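Chapter 6
Scoring and Setting Targets in Limited-Overs Cricket

A side batting first has to decide how many runs will be enough before it knows the answer. A side batting second has a number on the board and must plan backward from it. This chapter deals with both jobs, starting with the one most club players find harder – setting a total.

We use two club seasons as our main source. The scorebooks were kept by Yee-man Hsieh for Sindura and by Sum-yee Tseng for Chung, and between them they list 1479 overs. Wides and no-balls are marked in the books but are left out of the run rates until Section 6.4.
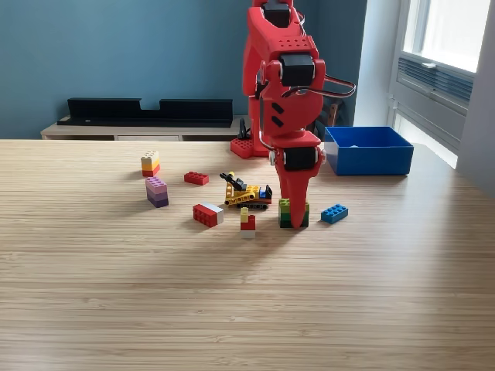 6.1 Run Rate and Required Rate

Run rate is the number of runs scored divided by the number of overs faced. A team on 100 after 20 overs has a run rate of 5. Required rate is worked out the same way, using the runs still needed and the overs left.

The two rates are easy to compare but they leave out wickets. A team needing 6 an over with eight wickets in hand can take risks that a team with two in hand cannot. Section 6.2 adds wickets to the table – for now, work with runs and overs only.

Key terms: run rate, required rate, par score, powerplay, death overs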